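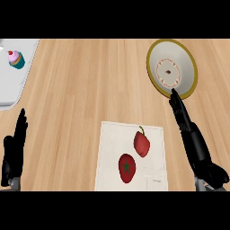
Do visitors need to register for the open day at Seruvora?
Registration is needed only for the afternoon group, which is limited to 12 persons. In the morning you can walk in, sign the book at the front desk and join whichever group is leaving next.

Open day at Seruvora, June

I went with our evening class in industrial maintenance. Seruvora is in the old MacKinnon building, behind the tire shop, and if you come by bus you must walk the last part along the service road. The sign on the door still says MacKinnon in big letters, and the sign for Seruvora is small and to the left. Two of us went first to the wrong entrance, where there is a dental laboratory. They were very polite and it seems that this happens to them often.

The company prepares two-armed robots for tasks on a table, for example setting out dishes or sorting food. A large part of this work is done in simulation, and the simulator was for me the most interesting stop of the day.

At the table, in the simulator
Two black robot hands, one on each side, with a cupcake on the white tray and a pepper and a tomato on the placemat. The right hand is already at the gold rim of the plate.

The colour of the wood and the wrinkles in the cloth surprised me. I expected something much more grey, with boxes in place of food. Our guide told us that they spend a lot of time on such surfaces, and that a robot which has practised only on clean grey shapes will have trouble later with a real placemat. The cupcake, with pink frosting and a cherry, was the favourite of the group.

The simulator is called Ikodness. It was first the name of a folder on somebody's computer and it stayed. One task is run 1000 times before they look at the result seriously, each time with small changes in the position of the objects and in the light. We asked if a person watches all of these. The guide laughed and said that a person watches the ones that went wrong.

One member of our class wanted to know why the hands have fingers and not a simple clamp, as we know it from the packing line. The answer was rather long. A clamp is cheaper and easier to repair – this they admitted at once – but with fingers you can try to lift a plate from the edge, and with a clamp you must usually change the plate or the table. I am not sure that everybody in our group was convinced. Those who repair clamps for their living were not.

The control room

The computers are in a separate room with a glass wall. You cannot enter it, but the door was open and we could feel the warm air in the hallway. On one screen there was a list of jobs with the number 2592 at the bottom, and we were told that this was how many were still waiting in the queue from the night before. The programme that distributes the jobs is called Binar. They wrote it themselves and they complained about it very openly, which I liked.

The most common failures, as they explained them to us, are not dramatic. The hand closes a little too early, or it pushes the object before it has a good hold. A round vegetable is then a problem, as it does not wait for you. For plates the difficulty is to come under the rim, and the height must be very exact. I wrote this down because we have the same trouble at work with lids.

Trying the controls

At 4 o'clock each person in the small group could move the arms in Ikodness with a pair of handles. You sit on a stool, you hold one handle in each hand, and the arms on the screen follow you with a small delay. My first attempt was poor. I moved both hands together by habit, although only one was needed, and I also leaned with my whole body, which of course the handles do not care about. After several minutes it becomes easier if you look at the fingertips only and forget your own hands.

The youngest in our group were better at it from the beginning. I will not write here who was the worst – they know it themselves.

Practical information

Coffee and butter tarts were on the second floor, and there is an elevator at the back beside the loading door. Parking behind the building is free during the open day, but the lot is gravel and after rain I would choose other shoes. Photographs are allowed everywhere except in the workshop on the ground floor, where they build equipment for customers.

The next visit is planned for the autumn, again on a Friday. If you want to try the handles, write your name on the afternoon list as soon as it is open, as it was full this time before lunch.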